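Finally got fiber (sort of)

Quick one tonight, dinner is in the oven. So the house in Prillton is on fiber as of July. Five months of waiting, two missed appointments, one trench across the yard that still has no grass on it.

Why bother

We were on the old phone line. 5 megabits on a good day, less when it rained. Video calls in the kitchen only, everybody else off the internet please. The co-op wanted 700 up front for the long driveway and I said no for a whole year, then I said yes. Should of said yes the first time.

The dig

Crew showed up at 7 in the morning. Nice guys, fast. They hit the sprinkler line by the mailbox, fixed it same day. The run from the road to the house is 520 feet and I made them go around the pear tree - worth the argument. If you are doing this, mark your own pipes first. The utility people only mark theirs.

Inside

The installer stops at the wall. Everything past that is your problem. I wanted the shop out back on the same network so I ran single-mode out there too, in conduit, with a pull string left in for next time. Please leave a pull string.

Then the optics. I lost an entire evening to this. Match the wavelength, match the fiber type, check that both ends are rated the same speed. The switch in the shop is a secondhand Hellström and it is picky, it wouldn't link until I went into the menu and set the port speed by hand. Read the tiny print on the label before you order, mine are 1310nm and LC, and I definately ordered the wrong patch cords the first time.
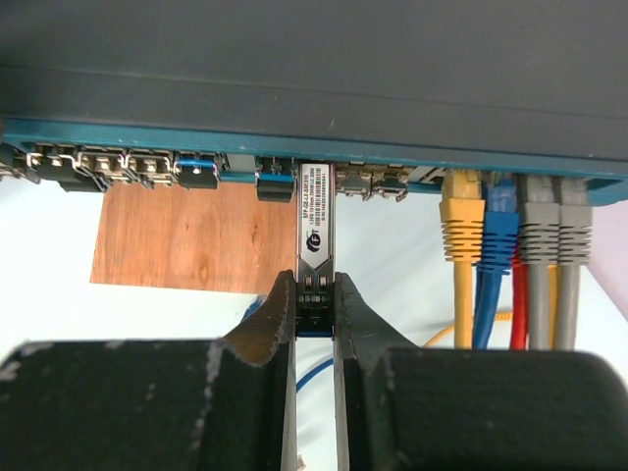

What it cost

More than I planned. The 700, plus conduit, plus 22 for the right patch cords, plus a rented trencher for the shop run. Monthly bill is lower than the old one though.

Still to do - grass seed, a proper cover for the wall box, and label the cables before I forget which is which. Oven's beeping, more later.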